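Jenitz: Hand-Held Grippers on a Shop Budget
Project report, Anas Sleiman
2/10/19

3. The build

The plan was to finish both grippers by the end of April. We finished one, and then a second that was the mirror image of what we wanted, so the second got built twice. Each has two light gray fingers with black curved inner pads, and the hand does all the squeezing. A motor was discussed until we saw the price.

The pads took the longest. Our first set, cut flat, held a block very well and dropped everything else. The curved set went through 12 versions, and version 10 is the one in use. Versions 11 and 12 were improvements in the sense that they came later.

The white cubes carry the square markers that let the tracking software work out where each gripper is. Khoo's first cube had a marker glued on upside down, and for an entire evening the software believed the table was the ceiling.

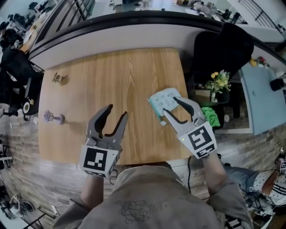

Figure 4. Folded paper in the right gripper, left gripper open over the table.

Paper was the hardest item on our list. It bends away from the fingers, and pinching near a corner worked better than going for the middle. The small figurines were easier, as long as they stayed standing.

4. Results

We logged 200 grasps per gripper. The tracker lost the markers whenever a sleeve covered them, so we now push our sleeves up, a fix that cost nothing and took two weeks to think of.

Still to do: shorter cables, and a grip that doesn't cramp the thumb.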